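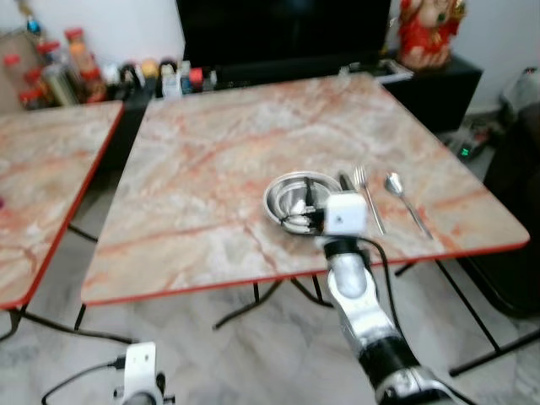

*A steel bowl, a fork and a spoon on a folding table.*

I want to talk you into eating supper at a folding table. A real supper, with a real fork, in a room where the big table is already covered in mail and somebody's science project. I've been doing it most nights since November and I love it more than I expected to love any piece of furniture!

We lived for years with a dining table that seated eight. It came from Brundora, it weighed as much as a small car, and four of us used one end of it. The other end collected things. When we moved to the apartment on Varghese Street it wouldn't go up the stairs, so we sold it and bought a square folding one for 74 dollars, meaning to replace it by spring. Spring came and went.

What happened is that we started talking to each other again. A small square puts everyone the same distance from the potatoes. You can pass the salt without standing up, and you can hear the quiet kid (ours is very quiet) without asking her to say it again. There's no head of the table, so the argument about who sits there is over.

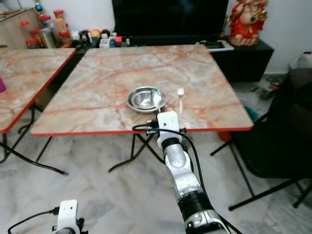
## Fewer dishes, better suppers

A small table also makes you cook differently. There's no room for six serving platters, so supper turns into one good thing in one wide bowl. Soup with beans, noodles with an egg on top, rice and whatever the Nurgate market had too much of that morning. I used to think of one-bowl meals as what you ate when you'd given up. Now I plan them all week and look forward to every one.

And then you fold it up! The kitchen gets its floor back, and by seven-thirty someone is dancing on it or building a train track across it.
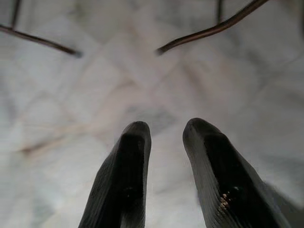

**Doesn't a folding table wobble?**

A cheap one can, a little. Open it all the way, check that each leg has locked, and slide a bit of cardboard under the short one if your floor is as crooked as ours.

I know the case for the big table. Holidays, cousins, the whole crowd shoulder to shoulder. I grew up with that and I wouldn't trade it. But those are a handful of days, and we were giving up half a room all year to be ready for them. Last Thanksgiving we borrowed a second table from the Weltance community hall, pushed the two together and threw a sheet over the gap.

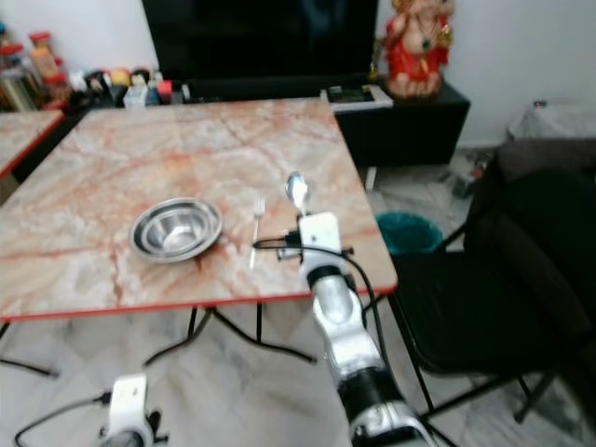
The gravy boat sat right on the seam and stayed put through two rounds of pie. My aunt asked where we'd been hiding such a nice long table. We had it all folded and back at the hall before breakfast the next morning, and supper that night was turkey soup, elbows touching, with the radio on.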